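I've never trusted the clear-your-desk people. You know the type: empty the whole surface, wipe it down, then put back "only what earns its place." Nilmini Debnath swears by it, and after hearing about it all through July I gave in and tried it on the speckled gray top by the curtain. 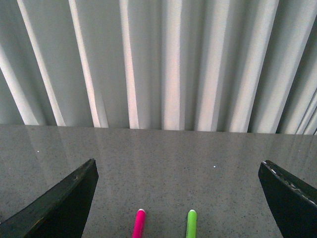
Gray top, pale curtain, no sudden wisdom.

I'll admit it looks smart. A polished surface picks up the folds of the curtain nicely when there's no mail on it. But does a bare top make anyone work better? The article Nilmini sent me had 411 comments under it, and I read far too many of them. Most were from people who had cleared their desks the day before. I'd like to hear from them in 8 months.

My other complaint is that everything has to go somewhere. Mine went into two shoeboxes in the hall closet, and I've been out there three times already for the stapler. That isn't tidying, it's a longer walk.

So I started letting things back in, beginning with the pen cup.
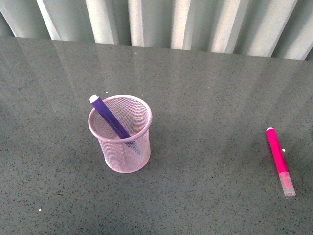 Pink mesh would not have been my pick in a store, but I've had pricier organizers with little drawers and slots, and I never could remember which slot was for what. A cup is a cup. Pens go in the top.

The stapler is next. After that I'll probably allow the tape – and then Nilmini can come over and tell me what I did wrong. The shoeboxes are staying in the closet for now, mostly so I don't have to sort them.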